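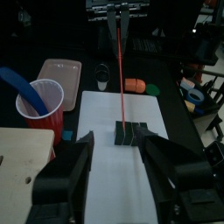 Green sectioned piece on the white surface, red cup to the left and clear cup farther back.

Play Kitchens and Pretend Food > Layout and Storage
Thread: White board on a black table, keep or replace?
Views: 648

gervasio_r
Posted 9/22/18
Black top, white board in the middle, pretend food on or next to the board, everything else at the back. I have two problems to sort out before I order anything.

First, the board. White on black gives good contrast, and the kids put the food down in the right place without being told. It also shows every mark. I'm considering a gray one from Penderell, same footprint, matte face. Has anyone run gray on black for any length of time?

Second, the tall sectioned pieces. Mine get stood on end. They go over when the table is bumped, and a piece that goes over lands on the floor about half the time. I would like to lay them flat as a rule.

Gervasio Rivadeneira

lowshelf
Posts: 2,865
Keep the white. I had gray on a dark top from February on and went back. The dark green and brown food disappears on it under a warm bulb. Marks come off white with dish soap and a melamine sponge. Test a corner first, the sponge takes the gloss down.

On the second point, I disagree. Standing is the correct storage position for anything built from slices. Laid flat, the weight is across the joints and hook-and-loop dots creep. I have replaced dots on two sets for that reason. Stand them, and put a strip of shelf liner under the board so the board itself doesn't move.

tinspoon
Creep from lying flat, on a toy that weighs next to nothing? I don't buy it. Dots fail from lint. Pick them clean with a pin and they hold again. Our Tokley set has been in a flat drawer since it came out of the box and all the joints are fine.

lowshelf
Ours was magnets and dots mixed, second-hand. The dots went first. I can't separate lint from load in that case, so take it as one data point.

gervasio_r
Shelf liner noted. The board has its handle slot on the left. Box, bottle and the cup with the blue utensil stay at the back so the front is clear for cutting.
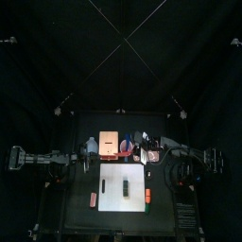 Wimurik: I'd leave the back row alone and fix the front. Small food right against the edge of a board gets pushed off every time somebody shifts the board. Give it a hand's width on each side, or put the loose food in a shallow tray and take it out one at a time. Also rotate the board so the slot is at the back. With the slot at the side, kids grab it and pull.

tinspoon
Rotating is free, so try that first. A tray only helps if it has a rim high enough to stop round things. 6 mm is not enough for a pretend carrot. Ask me how long I spent under a radiator.

lowshelf
Bottle at the back is fine if it is light. If anyone puts water in it, move it to a corner. A long utensil in a small cup is the other thing I'd watch, the cup tips toward whichever side the handle leans. A heavier cup or a shorter utensil, either one.

Wimurik: Dry rice in the bottom of the cup, with a disc of felt glued over it. Ours has held up.

gervasio_r
Decision for now: white board stays, slot goes to the back, liner under it. Sectioned pieces will stand during play and lie flat overnight, which should annoy both sides equally. I'll check the joints after 3 months. Still undecided on the tray. Does anyone know if Lưu sells theirs without the lid?

tinspoon
They did when I bought mine. The lid was a separate line on the order form.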